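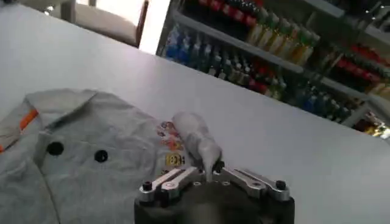 3.2 Materials and washing procedure

The knitted shirts used in this part of the study came from the Davent plant, which supplied 36 pieces from one production run. All pieces were light gray, had a collar and a short button placket, and were made of the same cotton yarn. Before the first wash, each shirt was kept for one night in the conditioning room in Lundevov, so that the moisture in the fabric could become equal to the moisture in the air. After this, we laid every shirt flat on a white table and marked three distances with thread: the body length, the chest width, and the length of the placket. Figure 4 shows a gray shirt with a collar on a white table.

Marking with thread takes more time than marking with ink, but in the earlier trial the ink became weak after many washes and two readers could not agree on the position of the mark. We therefore did not use ink again. The collar itself was not measured, as its folded shape makes a repeated reading difficult.

The shirts were divided into three groups of equal size. The first group was washed at 30 °C, the second at 40 °C, and the third at 60 °C. The same powder and the same amount of water were used in all groups. Each washing cycle lasted 90 minutes, including the final spin. Half of every group was dried on a line and the other half in a drum dryer. We did not iron the shirts between the cycles – ironing can stretch a knitted fabric, and this would hide part of the change in length.

3.3 Measurement of shrinkage

Shrinkage is given as the percent of the original distance between two thread marks. A negative value means that the fabric became longer. Each distance was read twice by different persons, and the mean of the two readings was used. When the readings differed by more than 2 mm, the shirt was laid out again and both readings were repeated.

The method follows in general the one described by Vakulenko for woven cloth, with one important change. Vakulenko puts a light weight on the fabric during the reading. For knitted cloth we found this not suitable, as the weight opens the loops and the result depends on how long one waits. Small wrinkles were smoothed by hand from the center to the sides, without pulling.

The tests with Sustari yarn, which were finished in June, are reported separately in Section 5. In those tests the drum dryer was of another type, and a direct comparison of the drying results would not be correct.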